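Filed under: Help > Authors > Setting Up a Title

Dredau User Guide
Section 4: Adding a Novel and Building Its Book Page

Last revised Saturday, July 13, 2013

Before you start this section you should have a Dredau account, a confirmed e-mail address and at least one pen name set up. If you have not added a pen name, go back to Section 3. A title cannot be saved without one.

You will need:

- the finished manuscript as a .doc, .docx or .epub file
- a front cover as a .jpg file
- the blurb, in plain text
- your series name and book number, if the novel is part of a series

4.1 Creating the title

1. Sign in and open the Titles tab.

2. Click New Title. Choose Novel, Novella or Box Set. The type can't be changed after the title is saved, so if you pick the wrong one, delete the draft and start over.

3. Type the title exactly as it appears on the cover. Put the subtitle in its own box. Do not type the series name in either box.

4. Choose the pen name from the list. If the book has two authors, click Add Second Author and pick the order in which the names should appear. The second author must also have a Dredau account and will get an e-mail asking for approval. The title stays in Draft until that approval comes in.

5. Choose the language of the text.

6. Click Save Draft.

Note: Drafts are kept for 60 days after the last change. After that they are moved to the Archive folder. You can bring a draft back from Archive by opening it and clicking Restore.

4.2 Series details

Skip this part if your novel stands alone.

1. Open the draft and click Series.

2. If the series is already in your account, choose it from the list. If it isn't, click New Series and type the name. Leave out the words "series," "trilogy" and "saga" unless they are part of the name. The book page adds "series" by itself.

3. Enter the book number. Whole numbers are for novels. A novella that falls between two novels can be numbered with a decimal, such as 1.5.

4. Choose a reading order setting:

Fixed - readers should start with Book 1. The page shows a link to Book 1 above the blurb.

Open - each book has its own couple and can be read alone. The page shows the other books in a row at the bottom.

5. Click Save.

Caution: Changing the name of a series changes it on every book in that series, including books already on sale. Stores that carry your books through Butach will show the old name until their next update.

4.3 Writing and entering the blurb

The blurb box holds up to 1,871 characters, counting spaces. Anything past that is cut when you save, and there is no warning, so check the counter under the box first.

1. Write the blurb in a plain text editor. Text pasted from a word processor often carries hidden formatting, and curly quotes may come through as question marks.

2. Paste the text into the Blurb box.

3. Leave one blank line between paragraphs. Do not indent.

4. To put words in italics, select them and click the I button. Bold is only available for the first line.

5. Click Preview. Check the blurb in both the Wide view and the Phone view. In Phone view, only the opening of the blurb shows before the reader has to tap More. Try to get the main characters' names and the setup into that part.

6. If you have review quotes, don't put them in the blurb. Use the Praise box, one quote per line, followed by a dash and the name of the publication or reviewer.

Note: Store links and web addresses in the blurb will cause the title to be held for review. Links to other stores belong on the Links tab.

4.4 Choosing categories and tropes

A title can have up to 4 categories and 7 trope tags. Categories decide which shelf the book appears on. Trope tags are used for search and for the "You might also like" row.

1. Click Categories. Open Romance, then the subcategory that fits best. Contemporary, Historical, Paranormal and Suspense each have their own list beneath them.

2. Put the best match first. The first category is the one printed at the top of the book page.

3. Click Tropes. Start typing and choose from the list that drops down - for instance, "second chance," "fake engagement," "small town" or "snowed in." You can't add your own.

4. Set the heat level. The choices are Sweet, Warm, Hot and Explicit. If you are between two levels, choose the higher one.

5. Click Save.

Caution: Books marked Explicit do not appear to readers who have the family filter turned on. A book that should be marked Explicit and isn't can be taken off sale until the setting is fixed.

4.5 Uploading the manuscript

1. Click Files, then Upload Manuscript.

2. Choose the file. Wait until the bar is full and the word Received shows next to the file name. Do not close the browser window while the bar is moving.

3. The converter starts by itself. When it is done, a table of contents is shown on the left and the text on the right.

4. Compare the table of contents with your own chapter list. The converter looks for lines styled as Heading 1. If chapters are missing, open your original file, apply Heading 1 to each chapter title and upload again.

5. Check scene breaks. The converter keeps a line with three asterisks. It drops blank lines, so a scene break made with a blank line alone will disappear and the two scenes will run together.

6. Check text messages, letters and e-mails inside the story. If you used a different font for these, it will be replaced with Belmonte, the standard reading font. Indents are kept, so use an indent to set them apart.

7. When everything looks right, click Accept File.

Note: You can replace the manuscript at any time. Readers who have already bought the book keep the version they downloaded unless they ask for the update from their library page.

4.6 Uploading the cover

1. Click Files, then Upload Cover.

2. Choose the .jpg file. The cover must be taller than it is wide. Square covers are only accepted for audio.

3. Drag the crop box if needed. The full title and the pen name must be inside it.

4. Look at the small version shown on the right. This is the size used in search results. If you can't read the title at that size, consider larger lettering.

5. Click Accept Cover.

If the upload fails, the usual reason is the color mode. Files saved in CMYK for a print shop won't load. Open the cover in your image program, change the mode to RGB, save a copy and try again.

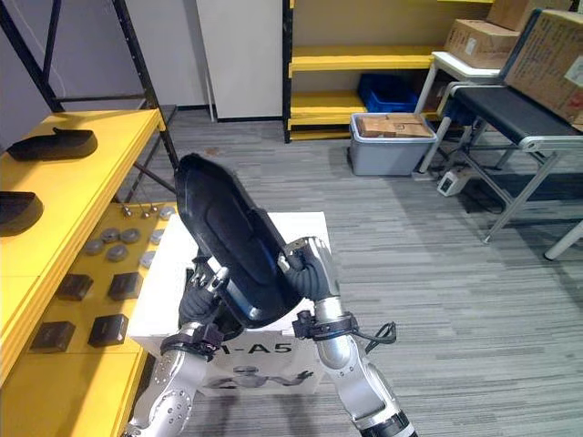

4.7 Setting the price and release date

1. Click Price. Enter the price in U.S. dollars. Prices in other currencies are worked out from it, or you can clear the Auto box and type each one yourself.

2. Choose the release type. Release Now puts the book on sale as soon as it passes review. Preorder lets readers buy it before the date you choose.

3. For a preorder, enter the date. The final manuscript has to be accepted before that date. If only a draft file is in place when the deadline passes, the preorder is canceled and buyers are refunded.

4. Choose where to sell. Dredau Store is always checked. Check Butach if you want the book sent to partner stores as well.

Note: Accounts opened before June are still on the Clilton payment plan. If yours is one of them, the Price tab shows two boxes, List and Net. Fill in List only. Net is filled in for you.

4.8 Sending the title for review

1. Click Check Title. Any item marked in red has to be fixed. Items in yellow are suggestions and can be left alone.

2. Click the book page preview one last time and read it from top to bottom - title, pen name, series line, blurb, praise, categories.

3. Click Send for Review. The status changes from Draft to In Review, and the title is locked.

4. When the review is finished you will get an e-mail. If the title passed, the status is Approved and no further action is needed. If it was returned, the e-mail lists what to change. Make the changes and send it again. You do not have to upload the files a second time unless the e-mail asks for it.

To pull a title back while it is In Review, open it and click Withdraw. It goes back to Draft with everything saved, but it loses its place in line.

For sample chapters and advance reader copies, go to Section 5.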